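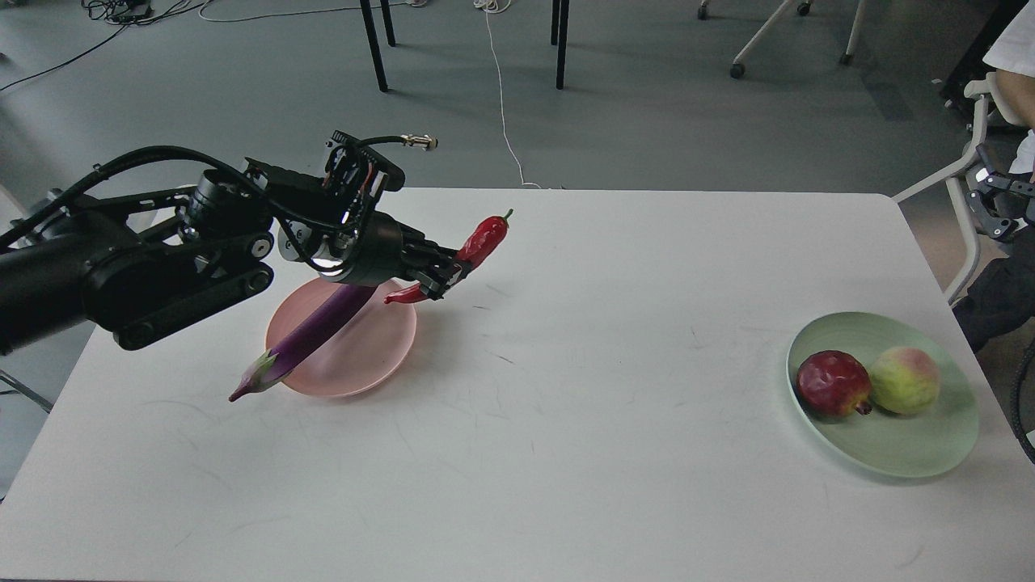

Trelldale Wrist Cable Retention Kit, TR-246

Replacement strain relief and cable guide for Trelldale tabletop arms with the multi-finger gripper. Fits left and right arms. Supplied by Emasa.

Availability: In stock
Sold as: One kit per arm

Overview

The TR-246 kit replaces the original cable clip at the wrist. Order it if your arm has shown fault code 4 (gripper signal lost), or if the wrist connector has worked its way out of its socket during use. The kit can also be fitted as a precaution to any arm still using the original clip.

The original clip holds the cable at one point only. When the wrist turns near the end of its range, slack from the upper loop is pulled through the clip and the load goes onto the connector. After enough turns the connector backs out far enough to break contact. The controller then loses the finger position signal and stops the arm.

What the fault looks like

Most reports describe the same thing. The arm is holding something light over a plate or a tray, the wrist rotates to set it down, and the arm stops where it is. On controllers with the older software the fingers may also go slack a moment after the stop, and whatever is in them falls. With a pepper or a peach this is a nuisance. With glass, a blade or anything heavy it is a safety matter, and we ask that you stop using the arm for those loads until the kit is fitted and the software is updated.

Arms fitted with the kit in May or later should have a gray label on the inside of the base. If there is no label, assume the original clip is in place.

Before you order

Check the following with the power off:

Look at the cable where it enters the wrist. A single plastic clip with one screw is the original part. A two-screw metal bracket is the TR-246 and does not need replacing.
Feel along the cable for flat spots or splits in the outer cover. A damaged cable must be replaced as well. The cable is sold separately as TR-900.
Look into the connector for bent pins. Do not try to straighten them. Return the arm for service.

In the kit

Metal wrist bracket, two-screw
Cable guide for the upper arm section
Locking collar for the wrist connector
6 screws with thread lock already applied
Gray base label
Printed instruction sheet

Fitting

Fitting can be done on the table with the arm mounted. You will need a small hex driver.

1. Move the arm to its rest position. Remove anything from the gripper and clear the surface below it.
2. Switch off at the controller and unplug it from the wall. The joints are not braked when power is off, so support the forearm by hand as you switch off.
3. Remove the original clip and discard it.
4. Seat the connector fully, then turn the locking collar until it clicks.
5. Fit the bracket. The cable should sit flat in it with no twist.
6. Fit the guide on the upper section and set the loop. It should be large enough that the wrist can turn to both ends of its range without pulling the cable straight.
7. Turn the wrist by hand through its full range and watch the connector. If it moves at all, reset the loop.
8. Apply the label, restore power and run the gripper check from the service menu.

Keep other people out of reach of the arm during the first powered run. A loop that is too large can catch on the elbow pulley.

Software

Version 4 of the controller software keeps the fingers closed at their last position when the signal is lost. It does not prevent the fault and is not a replacement for the kit. Install both.

Note that with version 4 a stopped arm will keep hold of the object. Do not pull it from the fingers. Use the release command, or switch off at the controller while supporting both the arm and the object.

Related parts

TR-900 Wrist signal cable
Daly bench stop button, wired

Service and questions

Arms with bent pins or repeated stops after fitting should go to the Lulterbridge workshop. Contact Jacqueline Barbier for a return number before shipping. Questions about fitting go to Aitana Cifuentes in technical support. Please have the arm's serial number and the fault log ready.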